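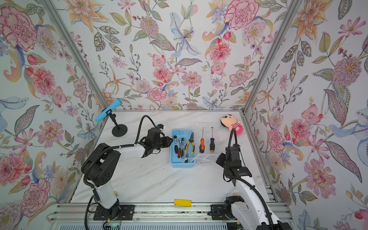
Floral wallpaper on three walls, marble pattern on the table

Pliken Examination Couch
Two-section, electric height, for gynaecology and general outpatient rooms
Made by Vrettos. Supplied and serviced by Clokbridge.

Few people look forward to meeting an examination couch, and the Pliken won't change that. It will, however, go low enough for most patients to sit down on it without the little hop, and it does so quietly. If your present couch announces every adjustment to the waiting room, you may find this restful.

The height is worked by a foot switch on either side of the base. There is a hand control as well, on a curly lead, for clinicians who have lost the foot switch under their own stool. The backrest lifts on a gas strut and stays where you put it, including when the person leaning on it changes their mind.

Leg supports are sold separately. We know. They come in pairs, padded, and slot into the side rails with a quarter turn. When they aren't wanted they can be hung on the trolley hook, where they look like something from a ski hire shop. 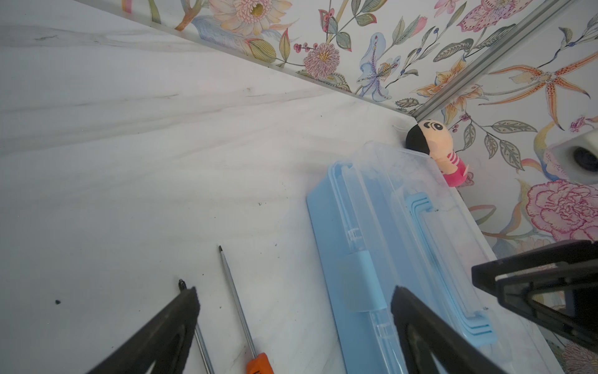
Two screwdrivers, marble-patterned top

Upholstery
The cover is seamless along the top and wipes clean with ordinary clinical wipes. Please don't use neat bleach on it. People do, and then they ring us in July to ask why the cover has gone the texture of toast. Replacement covers are held in stock in dove grey, navy and a green the factory calls Meadow – it is a hospital green, whatever the factory says.

A paper roll holder is fitted at the head end as standard. It takes the usual couch rolls and, unlike the one on the old Dreltier model, lets go of the paper when asked.

Details
Order code: 134
Sections: 2
Castors: 4, braked from a single pedal
Warranty: 2000 hours of motor running, logged by the control box
Finish: powder-coated steel base, white

The warranty is counted in motor hours and not in years. For a couch that goes up and down a few times per appointment, that is a long time. For a couch left where children can reach the foot switch, it is somewhat shorter.
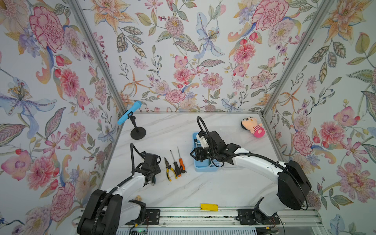 Delivery and setting up
Couches arrive fully built on a pallet, so measure your doorways first, and then the corridor before the doorway. Our fitter, Arnar Norðdahl, will wheel it into place, run the motor through its travel and show whoever is in the room how the brake works. He will take the old couch away if you tick the box on the order form.

Leg supports, side rails and spare covers can be added to the same order. Prices on this page were last checked on 27 June 2020 and are sent on request, with VAT shown separately.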